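Cahier d'atelier - Uson, tri de fils par démonstration
Mai, poste du fond, Lostville

8 h 40
Remise en route après le changement de doigts. Contrôle de l'ouverture de la pince à vide, puis fermeture lente dix fois de suite sur une chute de fil. Ça ferme au même endroit à chaque fois. Je laisse la force de serrage au réglage le plus bas. Avec l'ancien, le fil fin marquait.

Rappel de la tâche pour ceux qui reprennent le cahier : l'opérateur, au poste de télécommande, prend un seul fil dans un bac, le sort du tas, le tient en l'air le temps de vérifier qu'il n'y en a qu'un, puis le repose dans le bac de sa couleur. On enregistre les positions, l'ouverture de la pince et la vue du poignet. Une démonstration commence pince ouverte au-dessus des bacs et finit pince ouverte au même endroit. Si l'opérateur oublie de revenir, l'enregistrement ne compte pas, même si le geste était bon.

9 h 15
Première série, moi aux commandes. Guidage à la main d'abord, pour me remettre la hauteur en tête : je prends le bras par le poignet, je l'amène au-dessus du bac, je note la position. Le guidage direct donne de belles trajectoires d'approche mais mes doigts passent devant la caméra une fois sur deux. On garde donc cette méthode pour les points de départ et tout le reste se fait à la télécommande.

Difficultés de la matinée :
- profondeur difficile à juger depuis l'écran. On croit toucher le fil, on est encore au-dessus. J'ai pris l'habitude de descendre jusqu'à voir le tas bouger et de remonter d'un cran.
- les fils rouges sont fins et emmêlés. Quand j'en pince un, deux ou trois autres suivent.
- retard de la commande sensible en rotation du poignet. Pas gênant en translation. Darcy le sent moins que moi, ou s'y est fait.

11 h 30
Darcy Mahuika prend la suite. Elle travaille différemment : elle entre pince à peine entrouverte, ferme tout de suite, et regarde ensuite ce qu'elle a pris. Je fais l'inverse, j'ouvre grand et je choisis. Sa façon va plus vite et rate plus souvent la première prise. À noter dans la fiche de chaque enregistrement : opérateur DM ou moi. Si on mélange les deux styles sans l'indiquer, je crains que l'apprentissage nous donne une ouverture moyenne qui n'est bonne pour personne.

Décision prise à deux : les reprises font partie de la démonstration. Quand on rate le fil, on ne coupe pas, on remonte un peu, on rouvre, on recommence. Les premières données du Tremberg ne contenaient que des gestes réussis du premier coup et le bras ne savait pas quoi faire la pince vide.

14 h
Point sur la vue du poignet. Les mâchoires prennent toute la partie basse de l'image et cachent une partie des bacs. On voit bien la pointe des doigts et ce qu'elle serre, ce qui est le principal. Côté panneau blanc et surface de travail, c'est très clair. Un fil clair devant du blanc se perd facilement, il faudra regarder ça avant la prochaine campagne. Sur le noir et le rouge on n'a pas ce souci.

Deux vues de l'après-midi, à garder avec la fiche : 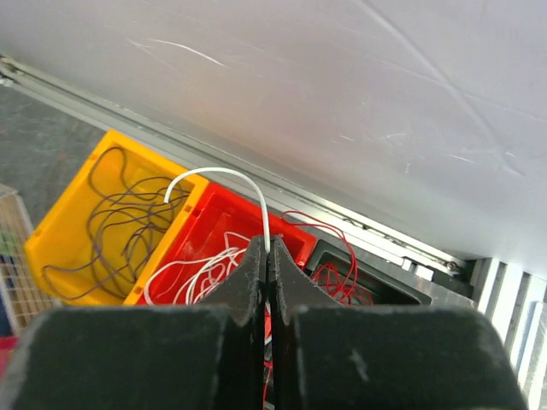 Un fil blanc serré au bout des doigts, qui retombe en crochet du côté du bac jaune. 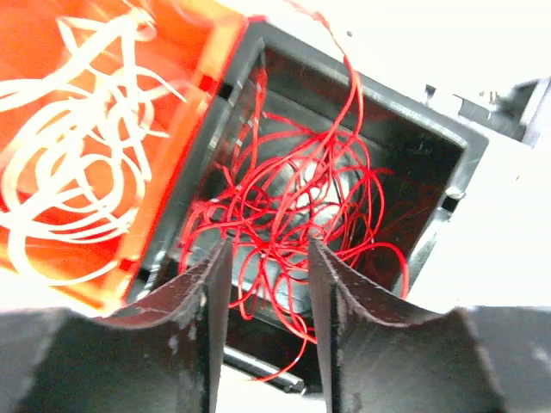
Doigts légèrement ouverts, fils rouges emmêlés dans le bac noir, quelques brins par-dessus le bord.

Le point des fils qui dépassent

Un brin rouge qui passe par-dessus le bord peut se prendre dans la pince pendant qu'on vise autre chose. À la télécommande on ne sent rien, il faut le voir. Consigne à partir de maintenant : avant chaque enregistrement, l'opérateur regarde l'espace entre les doigts. Si du rouge y traîne alors qu'on va chercher du blanc, on le note « fil parasite » dans la fiche et on décide après. Ne pas l'enlever à la main pendant que l'enregistrement tourne.

Question de Darcy : est-ce qu'on montre aussi au robot comment se débarrasser d'un fil parasite ? Je suis pour, mais comme tâche séparée, avec son propre nom. Le geste serait : remonter à la verticale, ouvrir en grand, petit aller-retour du poignet, refermer. Essayé quelquefois sans enregistrer. Le plus dur est de ne pas ramener le fil au-dessus du bac voisin pendant l'aller-retour.

Autre chose : la boucle libre. Quand on tient un fil par le milieu, le bout pend où il veut, parfois au-dessus du mauvais bac. Si on ouvre à ce moment-là, il se pose à cheval sur les deux. Il faut descendre la pince plus bas qu'on ne le ferait d'instinct, dans le bac, et lâcher seulement là. C'est plus lent. J'ai demandé à Darcy de faire pareil, elle est d'accord.

16 h 20 - tri des enregistrements

Faits dans la journée : 70
Gardés tels quels : 25
Rejetés pour absence de retour à la position de départ : 7
Le reste est à revoir, surtout des prises à deux fils. À la relecture on ne s'accorde pas toujours, Darcy et moi, sur ce qui est un fil seul. Proposition : relecture chacun de son côté, puis on compare les étiquettes.

L'objectif pour lancer un premier entraînement reste à 200 démonstrations gardées, toutes couleurs confondues. À ce rythme il faudra encore plusieurs journées. Je préfère ça à baisser le seuil. Les violets sont en retard sur les deux autres, commencer par eux à la prochaine séance.

Réglages à la fin de la séance
Vitesse en translation : réduite, même valeur que ce matin
Vitesse en rotation : baissée d'un cran après la pause
Force de serrage : minimum
Exposition caméra poignet : automatique, à passer en manuel pour essai
Bacs : ne pas les déplacer. Si quelqu'un les bouge, refaire les points de départ au guidage direct et le marquer ici.

À faire
- essayer une exposition fixe plus basse et refaire quelques prises de fil blanc
- ajouter la case « fil parasite » au modèle de fiche
- ajouter la case opérateur, aujourd'hui on l'a écrite à la main
- écrire à Uson pour savoir si la tâche de dégagement entre dans le périmètre
- demander à Darcy de filmer ses mains sur la commande, sa rotation est plus propre que la mienne
- sauvegarde faite sur le disque du poste, copie sur le serveur encore à lancer

17 h 45
Copie lancée. Bras en position de repos, alimentation coupée.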